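Pre-Season Inspection, Erdős Building, Ground Floor Playroom and Workshop
Inspector: Diane Fortin
Date: Monday, July 13, 2020
Checklist form: Merkon 1773

Scope

Covers wooden toys, block sets, tables, low shelving, floor surfaces and storage. Playground equipment and kitchen areas are on separate forms. Items are marked OK, REPAIR, REMOVE or N/A. A comment is required for anything other than OK and is optional otherwise. Items marked REPAIR must be cleared before the September opening.

Section A. Painted wooden blocks and cubes

A1. Paint intact, no flaking when rubbed with a dry cloth.
OK. Cloth came away clean on the full-size sets. The older tray of arches was tested twice and passed both times.

A2. Corners and edges rounded, no splinters.
REPAIR. Two of the long planks have raised grain at one end. Sand with 400 grit, wipe down, recoat with the water-based finish from Vemero. Do not use the leftover can under the sink - the label is gone and the contents cannot be confirmed.

A3. No cracks along the grain.
OK. Check again after the heating comes on. Hairline cracks tend to show up in dry air and are easy to miss in July.

A4. Small parts gauge. No piece fits entirely inside the cylinder.
REMOVE. One half-round from the village set fits. The rest of that set passes, but the set is to be kept out of the under-three area until the half-rounds have all been pulled.

A5. Paint certificates on file for each set.
REPAIR. Certificate missing for the mixed colored cubes. Zarkent, the supplier, has been asked for a copy. Sets without paperwork stay in the workshop and are not moved to the playroom.

A6. Blocks sit flat and stack without rocking.
OK. Test on a level table with two pieces, larger faces together. A cube that rocks usually has a drip of finish on one face, which can be scraped off with a cabinet card.

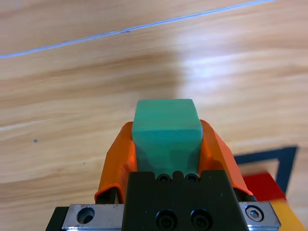
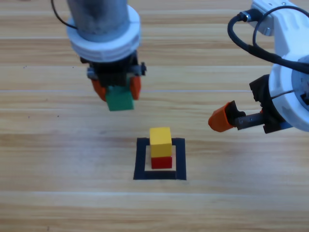 A7. Cleaning method posted and followed.
OK. Damp cloth with mild soap, dry at once. No soaking, no dishwasher. The posted sheet is faded and should be reprinted in larger type.

Section B. Tables and work surfaces

B1. Tabletops free of splinters, gouges and lifting edges.
OK. Light scratches only. No action.

B2. Legs tight, no side-to-side movement.
REPAIR. The round table nearest the window moves when leaned on. Bolts were tightened during the inspection but the left rear insert is stripped and will not hold. Replace the insert. Table to be turned against the wall until done.

B3. Table holds rated load without sagging.
OK. Rated at 300 pounds on the maker's plate. No sag visible with the storage bins on top. The bins should still come off at the end of the day.

B4. Tape, labels and adhesive residue.
OK. Tape used to mark out play areas must be pressed flat at the corners and replaced when it curls. Residue comes off with cooking oil and a plastic scraper. Solvent is not to be used on finished wood.

B5. Undersides checked for staples, gum, protruding screws.
REPAIR. One protruding screw under the long bench, drive end side. Shorten or replace. Check the matching position on the other bench at the same time.

Section C. Shelving and storage

C1. Shelving over knee height fixed to the wall.
OK. Brackets checked by hand. The new unit by the door has one bracket into drywall only, with an anchor. Acceptable for its height, but a second bracket into the stud is recommended.

C2. Heavy items on the bottom shelf.
REPAIR. Plank crates were found on the second shelf again. Move down and label the shelf edge. This was also noted on the last form.

C3. Lids. No lid can fall shut on fingers.
REMOVE. The pine chest has a free-falling lid. Take the lid off or fit a lid support rated for its weight. Until then the chest is out of use.

C4. Ventilation gap on closed boxes.
OK.

C5. Bins clean inside.
OK, except the bin for threading beads, which had grit in the bottom. Emptied and vacuumed during the inspection.

Section D. Floor and access

D1. Floor free of raised boards and loose thresholds.
REPAIR. Threshold strip between the playroom and workshop is lifting on the hinge side. It was glued last time, and the glue has let go. Screw it down with countersunk screws.

D2. Rugs backed with non-slip underlay.
OK. Underlay under the reading rug is short on one side by the width of a hand. Replace when next ordered.

D3. Walkways clear.
OK at time of inspection. Stacked chairs had been left beside the exit and were moved.

D4. Cords secured away from walking routes.
OK. Cord covers in place on both sides of the room. One cover is cracked near the middle but still lies flat. Replace at next order.

D5. Workshop door locks when children are present.
REPAIR. Latch catches but can be pushed open with moderate force. Adjust the strike plate. If the plate has no travel left, pack the hinge side instead.

Section E. Records

E1. Previous form reviewed.
Yes. Items C2 and D1 are repeats. Repeat items go to the top of the work order.

E2. Repair budget.
The work above is expected to cost up to $400, including the lid support and the insert kit. The finish is already in stock.

E3. Method notes for the next inspector.
Start with the small parts gauge, before anything has been tidied, as loose pieces are found most often under furniture. Rub tests should be done on the darkest color in each set first. Bring a flashlight for the undersides - the ceiling light does not reach the far bench. Allow time for the bead bins, which take longer than the rest of Section C.

E4. Follow-up.
Reinspection covers REPAIR and REMOVE items only. Attach the paint certificate to this form when it arrives and initial line A5.

Signed: Diane Fortin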